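De: Samah Cherkaoui
Para: lista material-taller
Asunto: Re: [material-taller] Cubeta gris y bloques de colores

Nawal Benkirane escribió:
> Sigo sin ver claro el criterio para los bloques. En el inventario de
> febrero figuran 110 piezas en una sola línea, sin separar color ni
> largo. ¿Se guardan mezclados o por tipo? ¿Y la cubeta metálica se
> queda en la mesa o vuelve al estante? Amr dice que ocupa demasiado.

Nawal, contesto por partes.

Bloques: propongo dos campos en la ficha, color y largo. El color solo no basta. Entre los rojos hay piezas largas y estrechas que no son intercambiables con las cortas, y quien rellena la caja mirando únicamente el color deja el juego descompensado. La referencia Prustine de la etiqueta antigua no distingue largos, así que no sirve como clave. Se puede conservar en observaciones.

Cubeta: yo la dejaría sobre la mesa de madera. Tiene las paredes inclinadas y eso condiciona el hueco en el estante: la medida que cuenta es la de la boca, no la del fondo. Tumelo midió el estante Usberg y le faltan 2 cm para que entre sin forzar. Bajar la balda es posible, pero obliga a mover las 18 cajas de debajo.

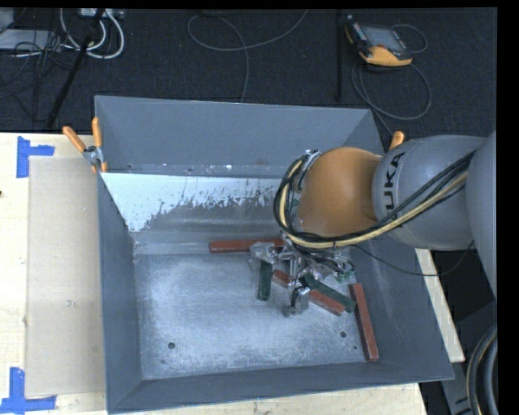
En cuanto al guardado, por tipo y en cajas con tapa. En la cubeta conviene dejar pocas piezas — las que se estén usando — y devolver el resto a su caja antes de cerrar. Si se acumulan, los bloques se cruzan unos sobre otros y el recuento hay que hacerlo sacándolos todos.

Pendiente:
- Nabila: etiquetas nuevas con los dos campos.
- Amr: confirmar si la balda se baja o se queda como está.
- Yo: partir la línea del inventario. Necesito antes el recuento por largos.

Las cajas McAlister que sobraron del traslado valen para esto, siempre que conserven la tapa. A dos de ellas les falta el cierre; esas, para cables.

Samah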